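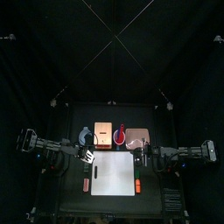
Flarenham College Office of First-Year Housing

Dorm kitchen tips from a sophomore

I moved in with 12 mugs and no can opener, so learn from me! Label your shelf in the shared fridge before you unpack a single thing. Rice is your best friend during midterms — I cook a big pot, cool it fast and freeze it flat in bags. Set a timer for 30 minutes if you leave beans simmering while you study (I burned mine twice in September). And wash your pan before class, please, your roommates will love you for it.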